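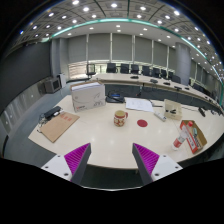 Trarside Library Opens Its Evening Writing Room

Oct 20, 2023

Trarside has a new place to write, and it is already filling up! The public library opened its Evening Writing Room this week on the second floor, in the old map room next to local history, and 47 people came through on the first night. A good many of them stayed until the lights blinked at closing.

The idea is simple. Four evenings a week the room is set aside for anyone working on something in words: a novel, a family history, a college essay, a letter to the landlord that has been put off since spring. Nobody checks what you are writing and there is no sign-up sheet. You come in, find a chair and get going.

"I thought we might get ten people and a lot of polite looking around," said Mohcine Fahmy, who runs adult programs at the library and has been pushing for the room since June. "Then they just sat down and started. You could hear the pencils. I was so happy I had to go stand in the stairwell for a minute."

The map collection that used to live up there has moved down one floor, where the flat drawers now sit behind the reference desk (ask, and someone will pull them out for you). That freed up the long north wall, and the library has filled it with books about writing, a shelf of dictionaries in 11 languages and a very handsome run of old Trarside city directories. The directories are a gift to anyone writing about the town. One visitor on opening night was using the volume for 1961 to work out which bakery her grandfather would have walked past on his way to the rail yard, and she found it, along with the baker's home address.

Each evening has its own flavor. The first hour is always quiet, with phones away. After that there is a short break, and then writers can choose between more quiet time and a reading circle down the hall, where you may share up to two pages. The circle has one rule, borrowed from a group that used to meet above the Zolton hardware store on Mill Street: listeners say what they remember before they say what they would change. It makes for kind and surprisingly useful talk. A retired bus driver read the opening of a mystery set on the night route, and three people could repeat his first sentence from memory.

Drinks are allowed as long as they have a lid or you keep a close eye on them, and several people have already asked about snacks. For now the answer is no crumbs upstairs, though the bench by the elevator is fair game.
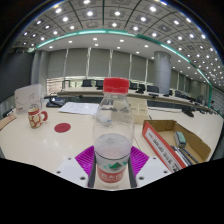

A mug on a long white table and a bottle held above it.

There is more on the way. Beginning next month the library will lend out 60 notebooks, each with a question on the first page and plenty of blank paper after it. Borrowers write as much as they like, bring the notebook back, and the next person carries on from there. The finished ones will be added to the local history shelves, so a page scribbled at a kitchen table could be sitting beside the city directories by summer. Fahmy hopes to have 100 contributors before the first set is full.

A small workshop series is planned too. The opening session is on writing about food and will be led by members of the Drernorent Story Club, who put together that wonderful booklet of harvest supper recipes a couple of years back. Later sessions will cover dialogue, interviewing older relatives, and how to finish a thing you started long ago and are a little afraid to reread. All are free, and you don't need a library card to attend.

The Evening Writing Room is open from 5:30 until closing. Use the side entrance after six and take the stairs or the elevator to the second floor. Paper and pencils are on the cart by the door, and the big dictionary is staying put, so please don't try to carry it to your seat.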